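Cable lacing

Cable lacing is a way of tying wires and cables into neat bundles with cord or flat tape. Old method, still in use. Common in telephone exchanges, ships, aircraft and older radio gear, less so in homes and offices, where plastic ties and hook-and-loop wraps took over.

Basics

One long cord runs along the bundle and is knotted around it at set gaps. The knots lock, so a cut in one place does not let the whole run fall open. Cord was linen or cotton at first, coated in wax. Later nylon and polyester. Flat tape spreads the load better than round cord and is less likely to bite into soft insulation.

Two main styles. Running lacing uses a single length from end to end. Spot ties are seperate short pieces, each knotted and trimmed — slower to put on, easier to change later. Many shops use both, running for the trunk and spot ties where wires branch off.

History

Sailors' knots are the usual guess for the origin, and several of the standard hitches are the same ones. Telegraph offices picked it up, then telephone exchanges. The exchange at Brutitz kept a lacing bench with room for 6 workers and a pattern board 123 inches long, with nails set where each wire had to turn. Finished harnesses went out on the board and were lifted off on site. The Prustum works did the same for ship radios and sold its waxed cord in spools of 500 yards.

Decline came with the plastic tie. Faster, no training needed, one hand and a pull. Drawbacks showed up later: sharp cut ends, hard pressure points, heads that snag on the next cable pulled through.

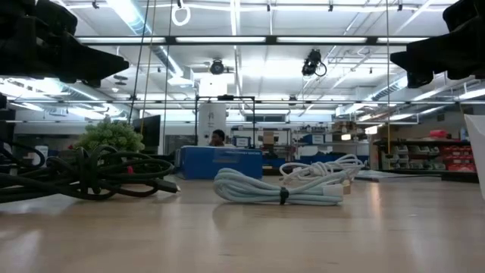 Vol. 6, p. 255

Other ways to bundle

Loose coils held with a wrap are the everyday answer for cords that get moved a lot. Black cable gathered in a dark wrap near the middle is a familiar sight on any work table. Quick to undo, but the loops can still cross and tangle, and long runs need more then one wrap. Spiral sleeve and braided sleeve cover the whole bundle and hide the mess. Neither holds a shape the way lacing does.

The Jerinow method, named for the repair yard, mixes the two — laced trunk, wrapped tails.

Care

Lacing should be snug, never tight enough to dent the insulation. Waxed cord dries out with age and old knots can crack if bent. Jin cord, a flat polyester tape, needs a second locking knot as it slips when new. Trim ends short.

See also: Knots; Telephone exchange; Wiring harness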